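Store-and-forward delivery in a mobile messaging client
Final project report, Networked Applications module
Department of Computing, Prindbridge

Summary

The project added offline message delivery to Mollero, a small Android chat client used within the department for teaching. Messages written without a connection are now held on the handset, sent when a connection returns, and shown once only at the receiving end. Testing was done on two handsets and one server over 96 hours of running time.
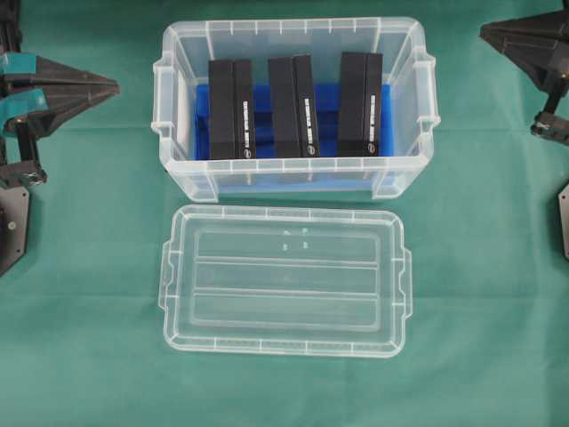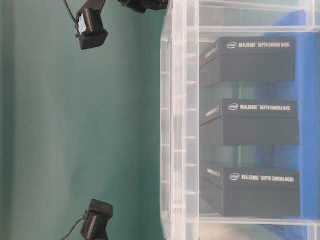
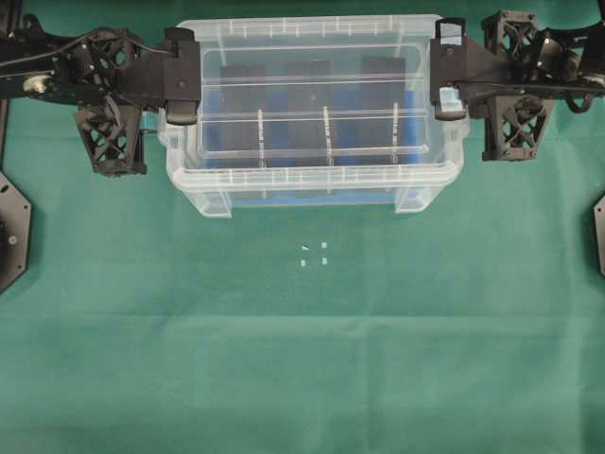
1. Background

Mollero was written by an earlier year group and sends each message over an open socket. If the socket is closed when the user presses Send, the message is dropped and the text box is cleared. The user sees no error. The same thing happens when the handset moves from wireless to mobile data, as the old socket stays open on the client side for up to 30 seconds before the system reports it dead.

Most modern messaging apps deal with this by keeping a local queue. The message is written to storage first, marked as pending, and removed from the queue when the server confirms it. We followed that pattern. The main design work was in deciding what counts as confirmation and how to avoid duplicates when a confirmation is lost on the way back.

2. Requirements

The brief asked for the following:

A message must survive the app being closed or the handset being restarted.
Messages in one conversation must appear in the order they were written.
A message must not appear twice on the receiving handset.
The existing server, Quintana, must go on working with the old client.

The last point ruled out a change to the message format. Quintana rejects any message with a field it does not know, and the old client ignores replies it cannot read. We were therefore limited to the free-text header, which both sides pass through untouched.

3. Design

Each message is given an identifier when the user presses Send. It is made from the handset's registration number and a counter kept in the local database. The counter is never reset, even if the user clears the conversation. The identifier goes in the free-text header - the only part of the format we were allowed to touch.

The queue is a single table with five columns: identifier, conversation, body, state and time of last attempt. A message is in one of three states: pending, sent or confirmed. A background task reads the table in order of counter and sends the first pending message in each conversation. The next one is held back until the first has been confirmed. This is slower than sending them all at once, but it keeps the order without any work on the receiving side.

If no confirmation arrives, the message goes back to pending and the wait before the next attempt is doubled. The first wait is two seconds. We set the upper limit at 30 seconds after early trials with a longer limit left messages sitting in the queue well after the connection had come back.

The receiving handset keeps a list of identifiers it has already shown. A message whose identifier is on the list is confirmed again but not displayed.

4. Implementation

The client changes were written in Kotlin. The original send routine was left in place and is now called by the background task instead of the button. The list of seen identifiers was first kept in memory, which failed the first requirement as soon as the receiving app was restarted. It was moved to the database in May.

Load was produced with Zivley, a script from an earlier coursework exercise which sends messages of random length at set intervals. It was changed to write a log line for each message so that the sending and receiving logs could be compared.

5. Results

Zivley sent 708 messages during the test period. The connection was broken by hand at irregular times, either by switching the handset to flight mode or by stopping the server process.

With the original client, 19 of the first hundred messages were lost. The trial was stopped there, as the fault had been shown. With the new client all 708 messages arrived, in order, and none was displayed twice. The receiving log shows that several were delivered more than once and discarded, so the list of identifiers is doing useful work.

Battery use was not measured properly. The handsets were on charge for most of the test, and the figures from the system settings page are too coarse to report.

6. Problems and limits

The main weakness is the one-at-a-time rule. A long queue in one conversation takes a noticeable time to clear on a slow link. Sending in small batches would help, but the receiver would then need to sort messages before showing them, and it would have to decide how long to wait for a missing one.

The list of seen identifiers grows without limit. As the counters only go up, it would be enough to store the highest value seen from each handset. We noticed this too late to change it safely.

Group conversations were left out. Quintana copies a group message to each member and returns a single confirmation when the first copy is taken, so the sender has no way to tell whether the rest arrived. A fix would need server work - outside the brief for this project.

Android may also delay background tasks when the handset has been idle. On one overnight run a pending message waited until the screen was next switched on. It was then sent normally.

7. Further work

Replace the list of identifiers with one stored value per sender.
Show the pending state in the conversation view. At present a waiting message looks the same as a confirmed one.
Repeat the tests with both handsets on battery and on different networks.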